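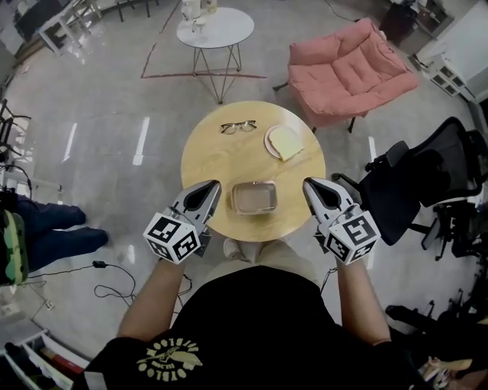
So I finally gave up on my sourdough starter. I kept that thing going for 4 years and in February I scraped it into the compost and felt, mostly, relief. If you've ever had one you know what I mean. It was like owning a very boring pet that wanted breakfast every day and made the fridge smell like nail polish remover when I forgot.

What pushed me over was a bread class. My sister gave it to me for my birthday, one evening at a little bakery called Dralus (over by the old bus station, next to the shoe repair place, park in the back or you will get a ticket, ask me how I know). The man teaching it was Wenceslao Espinoza and I came home wanting to bake everything he had ever touched. He doesn't bother with a starter at home! He said so right in the first ten minutes, and I swear half the room sat up straighter.

What he does is make a bit of dough the night before, with a tiny pinch of regular yeast from the packet, and leave it on the counter till morning. Then that goes into the big dough. I had read about this before and skipped right over it because it sounded like cheating. Well, I've been cheating for weeks now and my family likes the bread better. My son asked if I'd bought it.

My version, for anybody who wants it: a cup of flour, half a cup of water, and as much yeast as you can pick up between two fingertips. Stir it with a fork, put a plate on top and go to bed. In the morning it should be puffy and smell a little like beer. Add 3 more cups of flour, a cup and a bit of water, two teaspoons of salt and another half teaspoon of yeast. Mix it, ignore it, fold it over on itself when you walk past. I fold mine twice and some days only once, and I can't tell you which loaf was which.

Then it goes in the oven in my heavy pot for 40 minutes, lid on for most of it. I used to pull bread when the crust looked nice and then wonder why the middle was gummy. Now I poke it with a thermometer and I wait for 207. My mother thinks this is ridiculous -- she knocks on the bottom and listens -- but my mother has been baking since before I was born and I have not.

The one thing I can't get right is the rye. Wenceslao brought out a dark rye at the end of class with butter and a little salt and I had three slices and would have had more if people weren't looking. I've tried it 2 times at home. The first one was a doorstop. The second one was okay toasted, if you cut it thin and put plenty of jam on it, but okay toasted is not what I'm after. I think my flour is old. It's been in the pantry since we moved and I don't remember buying it, so that's probably a sign.

Anyway, I'm getting new rye flour this week and trying again. If you make a good one and you're willing to share, leave it in the comments, and please tell me how sticky the dough is supposed to be. Mine was up to my elbows.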